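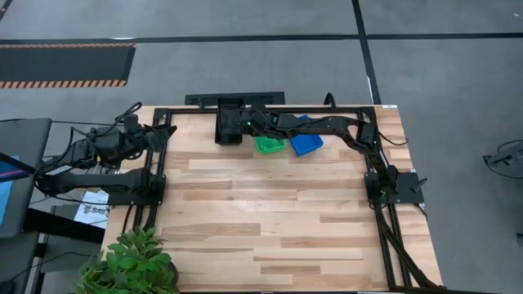
Kgomotso Lekota schrieb uns nach der ersten Ausgabe dieser Anleitung, man solle das Öl zuerst mit dem Tuch auftragen und erst danach den Pinsel nehmen, weil an den Fugen sonst zu viel stehen bleibt. Wir haben den Abschnitt nach diesem Hinweis geändert.

4.2 Arbeitsplatte aus Massivholz ölen (Renderow Hartöl)

1. Schleifen Sie die Fläche in Richtung der Faser und saugen Sie den Staub ab.
2. Rühren Sie das Öl in der Dose gut um. Nicht schütteln.
3. Geben Sie 94 ml auf ein fusselfreies Tuch und verteilen Sie es dünn über die ganze Platte.
4. Streichen Sie die Kanten und das Stirnholz mit dem Pinsel nach. Das Stirnholz nimmt mehr Öl auf, hier ist ein zweiter Strich erlaubt.
5. Warten Sie 11 Minuten und nehmen Sie den Überschuss vollständig ab.
6. Lassen Sie die Platte über Nacht trocknen. Danach wiederholen Sie die Schritte 3 bis 5 einmal.

Hinweis: Bei stark verleimten Platten können helle und dunkle Streifen verschieden schnell trocknen. Dies ist kein Mangel.

Vorsicht: Ölgetränkte Tücher können sich selbst entzünden. Legen Sie sie in Wasser oder breiten Sie sie im Freien flach aus.

Ersatztücher bestellen Sie unter der Nummer 488.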